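## 5. Drinking water and refreshment points

This section applies to all shared floors of the Gurkholm building. It should be read together with Section 4 (Kitchens) and the cleaning schedule held by the Facilities Office. Questions may be sent to Kyriaki Tzavaras, Building Services.

### 5.1 Bottled water during supply works

The mains supply to the east risers will be shut off at intervals during May. While a riser is shut, bottled water is issued to each affected floor from the ground floor store.

1. Check the notice beside the lift to confirm that your floor is affected.
2. Collect water from Room 146 between 8.30 a.m. and 11 a.m. Deliveries outside these hours must be agreed with Herman Raju.
3. Sign the issue sheet, giving your floor and team.
4. Place full bottles on the shared worktop or in the cupboard beneath it. Cases must not be stacked in corridors or in front of fire doors.
5. Return any unopened cases to Room 146 when the notice is taken down.

> **Note:** Bottled water is for drinking only. Kettles may be filled from the west riser, which remains in service throughout. 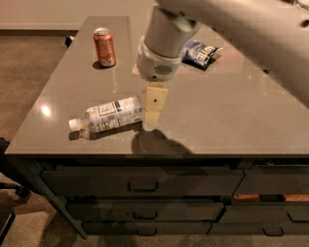 *Figure 5-1. Water bottle on the worktop.*

### 5.2 Storage

Bottles should be kept out of direct sunlight and away from radiators. Cleaning products must be stored on a separate shelf, and always below drinking water. The cupboard under the sink is not to be used for either.

Opened bottles should carry the user's initials. Bottles without initials are cleared at 5 p.m. each day.

> **Caution:** Do not leave bottles on top of electrical equipment, extension leads or floor boxes. Report any spill near a socket to extension 245 before attempting to clean it up. 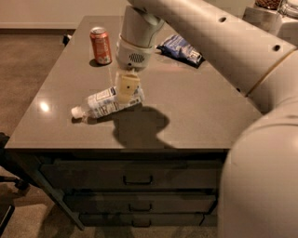 Caps are to be fully closed before a bottle is put down on any shared surface. Spills on worktops and cabinet tops should be wiped up at once with the blue cloths provided - the green cloths are kept for the washrooms and must not be used in kitchens.

### 5.3 Returning the taps to use

When a riser is reopened, the first water drawn may be cloudy. The floor contact should carry out the steps below before the bottled supply is withdrawn.

1. Remove the "Do not use" tag from the cold tap.
2. Open the tap slowly to half flow. Some spitting is to be expected as air leaves the pipe.
3. Run the tap for 5 minutes.
4. Fill a clear glass and let it stand. If the water is still cloudy or coloured after standing, close the tap, replace the tag and call extension 245.
5. If the water is clear, enter the time and your name on the riser card inside the sink cupboard.
6. Hand the removed tag to Building Services.

> **Note:** The Okevo chilled water units have their own filters and must not be switched on by floor contacts. Dénes Medve will restart each unit after the filter has been changed.

### 5.4 Empty bottles

Empty bottles should be drained, flattened and placed in the clear sacks next to the goods lift, with the caps screwed back on. Sacks are removed each evening. Full sacks should be tied and left in place - they are not to be carried down the main stairs.

Bottles containing anything other than water must not be put in the clear sacks. These should be taken to the ground floor store and handed in at the counter.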